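T-shirt

From the Kindgate Open Reference, household and clothing section. Last edited 2020-03-04. This article needs more sources.

A T-shirt (also tee shirt, tee) is a light pullover top, usually with short sleeves and a round neck with no collar. Named for the T shape it makes when laid out. Most are knitted cotton, or cotton mixed with polyester. Worn by nearly everybody, as underwear, outerwear, sportswear, sleepwear, work uniform.

History

Grew out of knitted undershirts of the 19th century. Earlier one-piece underwear, the union suit, was cut into separate top and bottom, and the top half lost its buttons along the way. Navies gave out short-sleeved white cotton undershirts, the US Navy among them, by the early 20th century. Sailors and dock workers wore them alone in hot weather. So did farm hands and miners.

Between the wars the word "T-shirt" entered American dictionaries. After the Second World War veterans kept wearing theirs with uniform trousers at home, and films of the 1950s made it normal to see one with nothing over it. Printed shirts came in a rush in the 1960s - band names, slogans, college names. Tie-dye about the same time.

Fabric

Usually single jersey. A weft knit, flat on the face, looped on the back, stretchy across the width. Cut edges of jersey curl, a nuisance for home sewers. Heavier shirts may use interlock, which is a double knit and curls less.

Cotton is either carded or combed. Combed has the short fibers taken out, so smoother and costs more. Ring-spun yarn is softer than open-end yarn. Weight is given in grams per square meter or in ounces per square yard, and the two get mixed up in catalogs constantly. Check which one.

Polyester blends dry faster and shrink less. They also pill more and hold on to smells. Viscose and linen blends exist, mostly for women's summer lines.

Cut and construction

Two ways to make the body. Tubular: knitted as a tube on a circular machine, no side seams, cheap, tends to twist after washing. Side-seamed: front and back cut seperately and joined, better fit, less twist.

Neck is finished with a strip of rib knit. Crew neck the most common, then V-neck, then scoop. Shoulder seams often have tape sewn in to stop stretching. Hems at the sleeve and bottom are done with a twin-needle coverstitch, two rows on the outside.

The twisting is called spirality, or torque. Comes from twist left over in the yarn. A side seam that has wandered round to the front of the body is the usual sign.
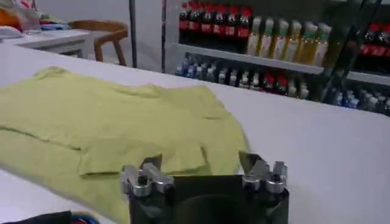

Sizing is another mess. Letter sizes are not standard between makers or countries, and a medium in one range can be a large in the next. Chest width, measured flat from armpit to armpit, is the more useful number. Body length is taken from the high point of the shoulder down to the hem.

Dyeing and printing

Shirts are dyed as yarn, as fabric or as finished garments. Garment dyeing gives a slightly uneven, worn-in color, lighter at the seams. Reactive dyes are the usual choice for cotton. Bright yellows and oranges are known for poor light fastness in cheap dye lots, dry outdoors in the shade if it matters.

Screen printing is the main method for printed shirts. One screen per color. Plastisol ink sits on top of the fabric, water-based ink soaks in. Direct-to-garment printing works like an inkjet and suits short runs. Heat transfer is for names and numbers on team shirts, tends to crack.

In her study of the Varngate market printers, Adjoa Kyei recorded 3 shops still cutting stencils by hand for short orders, mostly funerals and school reunions. Her survey covered 1091 shirts sold over one December. White was the best seller by far.

Care

Wash inside out, cool, with similar colors. Cotton jersey shrinks mostly in length and mostly in the first few washes, more so in a hot dryer. Preshrunk shirts still shrink some. Iron on the reverse and never directly on a print.

Fold, don't hang, if the fabric is heavy - hangers leave bumps at the shoulder. Common fold: shirt face down, sides and sleeves to the middle, then bottom up to the neck in halves or thirds. Shops use a folding board so a stack comes out even. Zübeyde Akyol's retail handbook Shelf and Rail recommends no more than 20 to a stack, the lower ones crease badly otherwise.

Second life

Old cotton shirts get used as cleaning rags, quilt squares, rag rugs, and yarn for crochet (cut in a spiral from the hem up). Blends are harder to recycle than 100 percent cotton because the fibers have to be seperated. Large amounts go into the used clothing trade, sorted, baled and shipped. The Baert sorting hall at Muvham grades shirts by collar wear first, then stains, then print.

Related terms

A-shirt: sleeveless undershirt, tank.
Henley: buttoned placket, no collar.
Raglan: sleeve runs up to the neckline, often in a second color.
Ringer: contrast bands at neck and sleeves.
Long-sleeve tee: same body, full sleeve, with or without cuffs.

See also: Jersey (fabric), Polo shirt, Screen printing, Undershirt, Laundry symbols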